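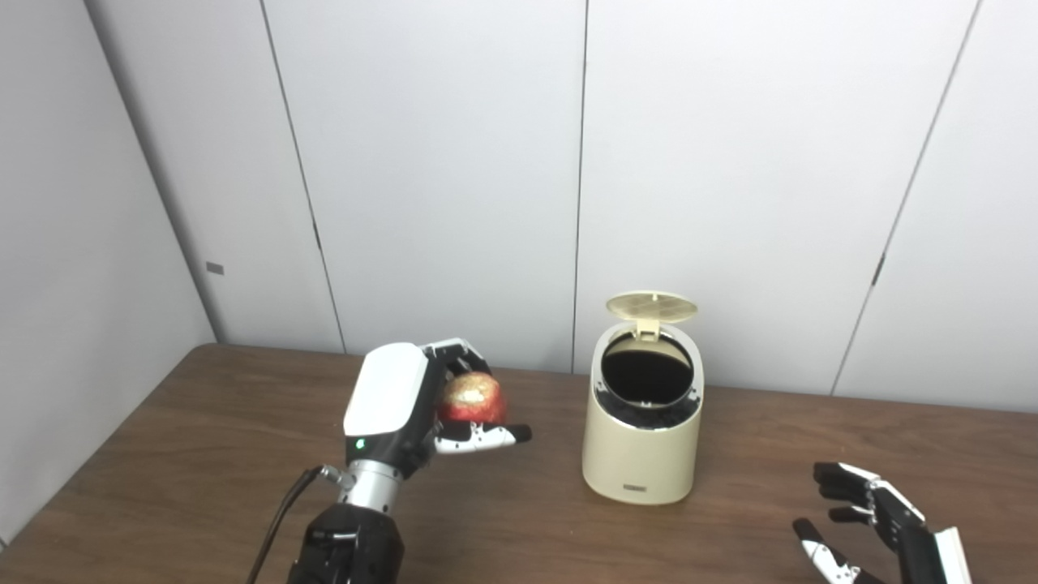
苹果为什么会变成褐色

把一个苹果切成两半，放在盘子里，过一阵子再看，白白的果肉就变成了浅褐色，再放久一点，颜色会更深。很多小朋友以为苹果坏了，不肯吃。其实刚变色的苹果并没有坏，味道也差不多。

要弄明白这件事，得先知道苹果里面有什么。

苹果和所有植物一样，是由许许多多细胞组成的。细胞非常小，用眼睛看不见，要用显微镜才能看清。每个细胞里又分成一个个小房间，不同的东西住在不同的房间里。有一类东西叫“多酚”，另一类叫“酶”，读音和“梅”一样。平时它们各住各的，碰不到一起。

刀切下去的时候，刀口上的细胞破了，小房间的墙也破了，多酚和酶就混到了一起。这时空气里的氧气也进来了。酶会让多酚和氧气很快地发生变化，最后变成一种褐色的东西。科学家把这个过程叫做“酶促褐变”。名字有点难记，记不住也没关系。

咬一口苹果，或者苹果掉在地上摔了一下，也会发生同样的事。摔过的苹果，皮看上去可能好好的，削开以后里面却有一块褐色的软斑，因为那里的细胞被撞破了。

没有切开的苹果为什么不变色呢？因为它有果皮。果皮外面还有一层薄薄的蜡，是苹果自己长出来的。蜡能留住水分，果皮能保护里面的细胞。

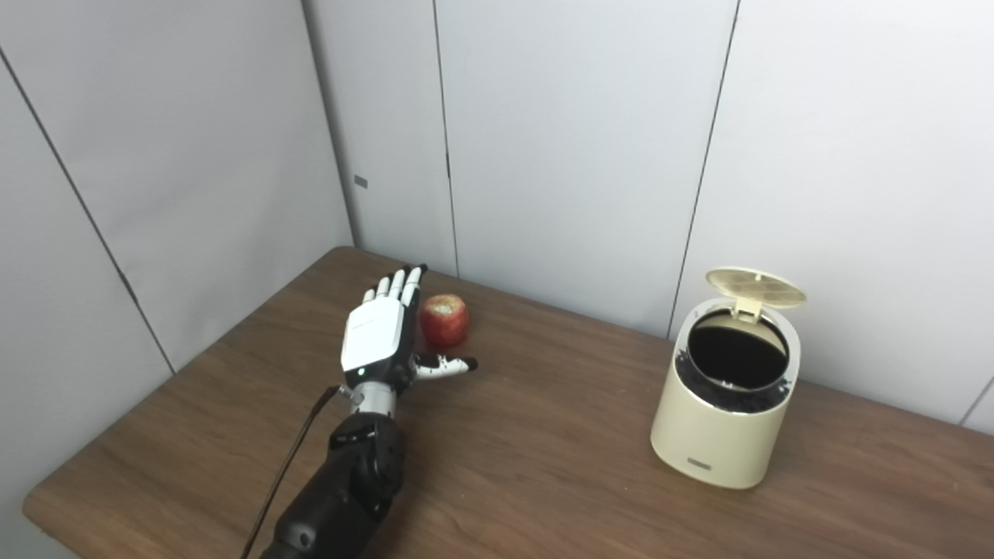
不光是苹果，梨、香蕉、土豆、茄子和蘑菇也会这样。橘子和柠檬就不容易变色，它们的果肉很酸，里面还有不少维生素C。

知道了原因，就可以想办法让苹果变得慢一些。

一种办法是挤一点柠檬汁抹在切面上。酸会让酶干活变慢，维生素C也会抢先和氧气发生反应。另一种办法是把苹果片泡在淡盐水里，水挡住了一部分空气，盐也能让酶变得不那么活跃。泡几分钟就可以捞出来，用清水冲一下再吃，不然会有咸味。

放进冰箱也有用。温度低的时候，酶干活慢。如果把苹果煮熟，酶就被热破坏了，再也不能起作用，所以煮好的苹果泥颜色变得很少。

不同品种的苹果，变色的快慢也不一样。有的品种多酚多，酶也多，切开不久就变色；有的品种过很久还是白的。

在家做一个小实验

请大人帮忙切苹果，不要自己用刀。

准备：一个苹果、半个柠檬、盐、约400毫升清水、一个碗、三个小盘子。

先在碗里倒入清水，加2小勺盐，搅到看不见盐粒。把苹果切成厚薄差不多的三片。第一片什么也不做，直接放在盘子里。第二片两面都抹上柠檬汁。第三片放进盐水里泡7分钟，再捞出来放好。

三个盘子要放在同一个地方，不要一个晒太阳，一个放在阴凉处。每过半小时看一次，把颜色画在本子上，旁边写上时间。家里如果有两种苹果，可以各切一片，什么都不抹，比一比哪种变得快。

做完实验，放了很久的苹果片就不要吃了，可以和果核一起扔进厨余垃圾桶。

词语小本子

细胞：组成植物和动物身体的很小的部分。
酶：生物身体里帮助各种变化加快进行的东西。人的口水里也有酶，它能帮助我们消化米饭和馒头。
氧气：空气里的一种气体，我们呼吸时要用到它。

文：Mei Whitfield
3/16/26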